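Desk people wanted! Part-time home workspace organisers, Gorus Home Office Services

Location: inner and middle suburbs, travel between clients' homes
Hours: 19 hours a week, mostly mornings
Start: late April, with a bit of flexibility for the right people

Gorus is a small business that helps people sort out the places where they work, study and pay their bills at home. We do spare rooms, hallway nooks, the end of the dining table, and an awful lot of desks jammed into the corner of a bedroom. Plivetent, our sister project, handles garages and sheds, so you won't be asked to shift anyone's lawnmower.

We've got more bookings than we can manage and we'd love two new organisers to join us. If you're the sort of person who enjoys a really good drawer, please read on.

What the job is like

A standard visit takes a morning. You sit down with the client, have a cuppa, and find out how they use the space. Some print every day, others print twice a year and would be happy for the printer to live on a shelf. Kids might do homework there after four. Then you get stuck in together, and we do mean together – the client stays in the room and makes the decisions about what goes and what stays.

Nearly everyone wants to start with the paperwork. We start with the pens. It's a small job that gets finished in the first quarter of an hour, it gets people talking, and by the end of it the client has usually picked up your rhythm. Everything comes out of the cup, gets a scribble on scrap paper, and goes back only if it writes. Markers get their caps checked (please do listen for the click). Highlighters, felt tips and biros can share a holder or have one each, whatever suits the household.

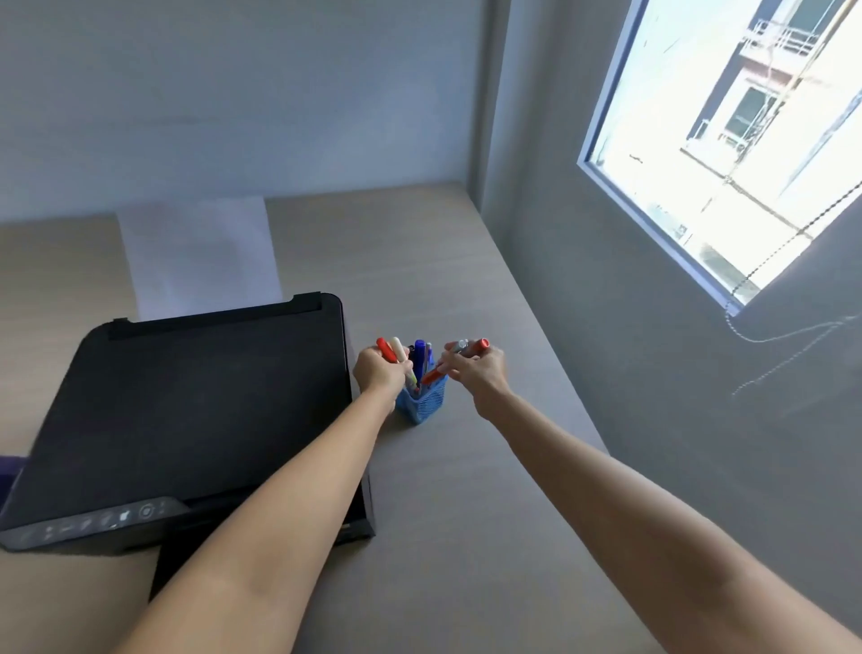 Benedetti wrote back after a first visit to say the pens were the part that stuck: I'd been buying new markers every term because I could never find a red that worked, and we had four of them all along. My daughter now does the scribble test herself on the first of the month, and she's quite strict about it. I was a bit embarrassed about the state of the desk before your organiser came, and I needn't have been.

We get a lot of messages like that and they make our week. Most of our clients aren't hoarders and they aren't lazy. They're busy, and the desk is where everything gets put down.

After the pens you'll usually move on to the printer and its paper, then cords and chargers, then the paper piles. We have a printed worksheet for each stage, and you're welcome to change the order once you know the client. Leave the last 20 minutes for wiping down and for writing up a short list of what lives where.

What we're looking for

Patience, first of all. You'll hear the story behind a stapler and you should want to hear it.

You'll also need:
a current driver's licence and your own car
a Working with Children Check, or willingness to get one before you start
reasonable fitness (there's a fair bit of crawling under desks after power boards)
clear handwriting for labels
discretion, as you'll be near people's bank statements and school reports

Experience in a library, classroom, post office or shop stockroom is really useful, but so is having run a household on one small desk. We don't ask for any certificate in organising. We'll train you over your first five visits, paired with one of our current team, and you're paid the full rate from the first morning.

What you get

Above-award casual pay, kilometres reimbursed, and a kit bag with labels, cloths, cable ties, folders and a good pair of scissors. There's a $400 allowance each year for any course you fancy, and it needn't be about work. We shut for two weeks over Christmas and we don't do Sunday visits. Once a month the whole team has lunch at the office and swaps tricks, which gets surprisingly heated on the subject of magazine files.

Client bookings come through Hivonex, our scheduling page. You set your own availability there, and you can knock back a job without giving a reason.

How to apply

Send us a letter of no more than 500 words telling us about a space you've sorted out, yours or someone else's, and what you'd do differently next time. Add a one-page résumé and two referees. Photos of the space are welcome but not needed.

Applications close 7 April 2018. We'll ring everyone on the shortlist within the week, and the interview includes a short practical with a very full desk drawer. Wear something comfortable!

Questions are welcome by email at any time before the closing date. If you need any adjustments for the interview or the job, let us know in your letter and we'll sort it out with you.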